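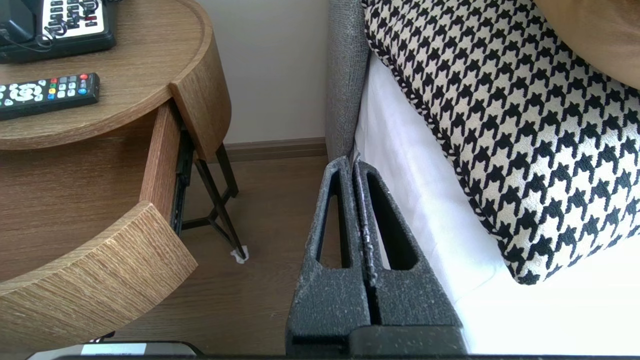
Photo: Drastine / Ivdale site

Huko room kit – quick answers

What does it cost?
2,195 for the kit, 2,890 with setup. Monthly rental from 300.

Does it need special furniture?
No. Ordinary bedroom stuff, nightstand drawers included.

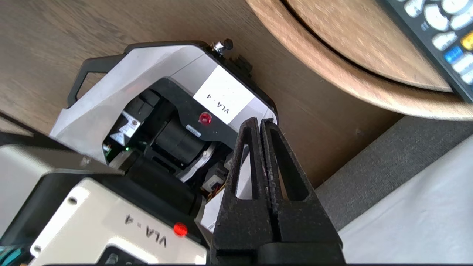
Round tables ok too. Tell us the height before you order – saves a second vist.

Can I stop it quickly?
Yes, red button. Show all staff on Monday, not just teh day shift.
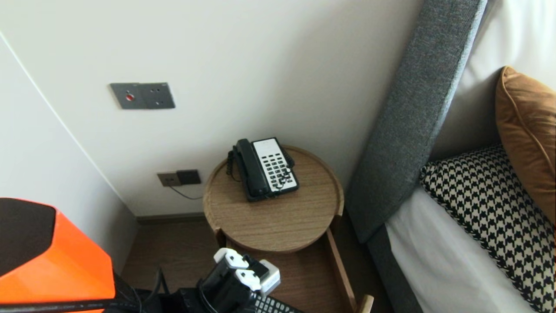
Bedside corner, phone on the table, adapter in the gripper.

Spare fingers?
Part 457, sold in pairs.

Related
Huko returns
Vukčević service plans
Delivery to Ivdale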